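Pince Duvham en kit : trois semaines sur l'établi

Publié le 26 mai 2019
Rubrique : Essais, petit outillage

Il y a deux façons d'acheter une pince pour un bras robotisé d'amateur. La première consiste à payer le prix d'une voiture d'occasion et à recevoir une mallette en mousse. La seconde consiste à commander le kit Duvham, 437 euros port compris, et à recevoir un carton dans lequel les vis ont voyagé librement. J'ai choisi la seconde, par conviction et par découvert bancaire.

Le but de l'achat tenait en une phrase : charger et décharger de petits pignons en métal, pour un train d'engrenages que nous assemblons à l'atelier Maillard depuis octobre et que nous aimerions bien cesser d'assembler à la main. Le bras, un Peluston de première génération, était déjà là, vissé au bout de l'établi. Il ne lui manquait que des doigts.

Montage

La notice fait quatre pages, dont une de mentions légales. Elle suppose qu'on possède une clé Allen coudée très courte et une patience très longue. Comptez une soirée, deux si vous montez comme moi la traverse à l'envers (les deux sens s'emboîtent parfaitement, un seul permet à la pince de s'ouvrir). Les 300 grammes annoncés se vérifient sur la balance de cuisine, ce qui m'a agréablement surpris, et la caméra se fixe au poignet sans bricolage.

Les doigts sont la bonne nouvelle. Ils sont effilés, ajourés d'une longue fente, et le revêtement noir de la face intérieure a l'aspect d'un papier de verre qui aurait fait des études. Au toucher, c'est rêche sans rayer. J'ai passé l'ongle, puis un tournevis, puis la clé de chez moi : aucune peluche, aucun coin décollé au bout de trois semaines.

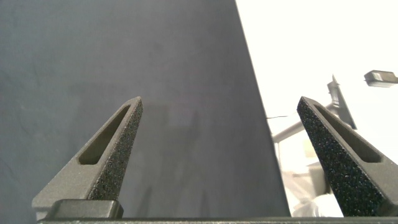

Les doigts ouverts, avec leur garniture granuleuse côté intérieur.

Je serai moins tendre avec le câble, trop court d'une main pour le Peluston. Duvham vend une rallonge. Duvham la vend même assez cher. Zorica Tomić, avec qui je partage l'établi et la facture d'électricité, en a soudé une en vingt minutes et ne m'en parle plus que deux fois par jour.

Réglages

Le logiciel s'appelle Nedport et sa traduction française a été confiée à quelqu'un qui ne nous aimait pas. « Serrer » y devient « Étreindre », « Relâcher » devient « Abandonner ». On s'y fait. J'ai abandonné des pignons toute une soirée avec une certaine émotion.

Sous cette poésie, l'outil est correct. On règle l'ouverture, la force, la vitesse d'approche, et l'on enregistre des positions que l'on rappelle d'un clic. La vue caméra s'affiche à côté, et c'est elle qui m'a donné le plus de fil à retordre. Le métal poli lui fait perdre ses moyens, les surfaces blanches aussi, et quand on pose le premier sur les secondes, la détection de contour propose des formes que la géométrie n'a pas encore homologuées.
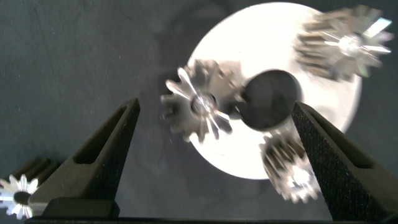 J'ai fini par baisser l'exposition à la main, le réglage automatique ayant une passion pour le blanc intégral. Il faut aussi ralentir le bras avant chaque prise de vue : à pleine vitesse, les dentures deviennent de la fourrure. Un délai d'une demi-seconde entre l'arrêt et l'image suffit. Il n'est mentionné nulle part dans la notice, qui consacre en revanche un paragraphe entier au recyclage du carton.

À l'usage

Venons-en à ce pour quoi on paie. J'ai lancé 510 prises sur plusieurs soirées, avec les mêmes pignons et un compteur dans le script. La pince en a réussi 437, chiffre que je n'ai pas choisi pour rappeler le prix, mais qui me coûtera moins d'un euro par succès, c'est déjà ça.

Les échecs se ressemblent. Le pignon est couché un peu de travers, un doigt le touche avant l'autre, et il s'en va. Il roule remarquablement bien, d'ailleurs. Quand les deux doigts arrivent ensemble, en revanche, la garniture fait son travail et la pièce ne bouge plus, même si l'on secoue le bras comme un prunier (Zorica a secoué, j'ai regardé).
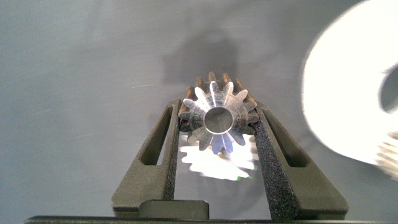 Un pignon tenu debout entre les deux doigts, denture vers l'objectif.

Petit conseil pour qui manipule des pièces dentées : descendez la force d'un cran sous la valeur par défaut. Celle-ci convient sans doute à une noix de coco. Plus bas, la prise reste ferme et les moteurs cessent de gémir, ce que les voisins de l'atelier ont salué.

La dépose est plus délicate que la prise. La pince s'ouvre d'un coup, sans rampe, et un pignon posé près d'un bord profite volontiers de l'élan. J'ai contourné l'affaire en programmant l'ouverture en trois petites étapes. C'est laid dans le script et très bien sur l'établi. Pour le plan de travail, je recommande un fond sombre et mat, qui rend au moins les contours lisibles, et des doigts largement ouverts à l'approche, quitte à perdre un peu de temps à la fermeture.
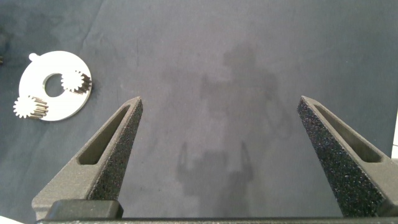 Ce qui plaît, ce qui agace

Pour : les doigts, bien dessinés et solides. La garniture, qui accroche sans marquer. Le poids conforme à l'annonce. Un format de script lisible, que l'on peut modifier dans n'importe quel éditeur de texte.

Contre : le câble. La notice. L'exposition automatique de la caméra. L'ouverture sans rampe, défaut que le service après-vente m'a présenté par courriel comme « une dynamique franche ».

Il existe une version Plus à 593 euros, avec retour d'effort et, je suppose, un câble. Si vous travaillez des pièces fragiles, la différence se discute. Pour des pignons en métal, qui en ont vu d'autres, la version de base suffit, à condition d'avoir un fer à souder sous la main ou une Zorica sur le même établi.

Note : 7/10. Elle remontera à 8 le jour où Nedport aura un correctif pour la rampe, et redescendra si l'on touche à « Étreindre ».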